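Looking After the Hand-Held Grippers at the Stondurham Bench

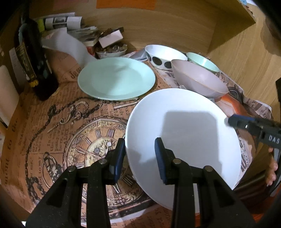
The most frequent question we receive from the Skavville group is how often the finger pads must be changed. The short answer is that we stopped using a fixed calendar. Until last winter we changed all pads on the first working day of the month, good or bad, and we threw away many which still had plenty of life. Now we change them by number of grasps. The limit is 3,000 for ordinary work, and 1,000 if the tool is used mostly on glazed dishes, where the pad has to hold a thin, smooth rim with only a small part of its surface.

The counter is in the Flatent logging program, on the same page as the battery level. Please reset it only after both pads are new. In January one tool had its counter reset after one pad was replaced, and for two weeks we were looking for a software fault. The gripper was closing a little crooked, and plates were turning in the fingers during the lift. The fault was one fresh pad working against one tired pad.

To change the pads, open the fingers completely and switch the tool off. Lift the old pad from the lower corner with the plastic spatula. Do not use a knife, it leaves scratches in the finger and the new pad will not sit flat. Clean the finger with alcohol and wait until it is fully dry. Press the new pad from the bottom to the top, ribs facing in, and leave the tool closed on a folded cloth overnight. We tried to shorten this waiting time and it was a mistake, the top edge came up before lunch.

The pins of the linkage need less attention, but not zero. Hold one finger still and move the other gently. If you feel a click, a pin is loose or its hole has become wide. A loose pin can be pushed back and secured with one drop of the weak thread glue (the purple one, not the red one). A wide hole cannot be repaired in plastic. Take the whole arm off and fit a new one from the drawer. We print these arms here in Stondurham, and a set is always ready. Please do not oil the pins. Oil collects dust, then it travels down to the pads, and after this no cleaning will help.

After any repair the opening must be checked again. Put the steel gauge between the fingers and close on it slowly. The full opening in the program should read 95 millimeters, and a difference of up to 2 millimeters is accepted. If it is more, run the zero procedure again with the fingers empty. If it is still more, the arm is probably mounted one hole too low. I did this myself two times, so check it before you write to us.

We also made a small change in the testing after service. Before, we tested on foam blocks only, and a foam block forgives almost everything. Now every serviced tool must pick up a dinner plate by its rim, a shallow bowl and a sheet of paper, on a covered table, before it goes back to the shelf. The plate is the hardest one. If it tips when lifted, look first at the pads, then at the pins.

A note for those who work with two tools at the same table: service them as a pair. When one has new pads and the other does not, the person holding them starts to press differently with each hand, and this is visible later in the force records.

The colleagues from the Hodoroagă workshop have asked for a written card with all the steps. It will be ready in April, with drawings. Until then, spare pads and gauges can be requested through the usual order form. Please write the serial number of the tool on the form, because the older tools take a narrower pad.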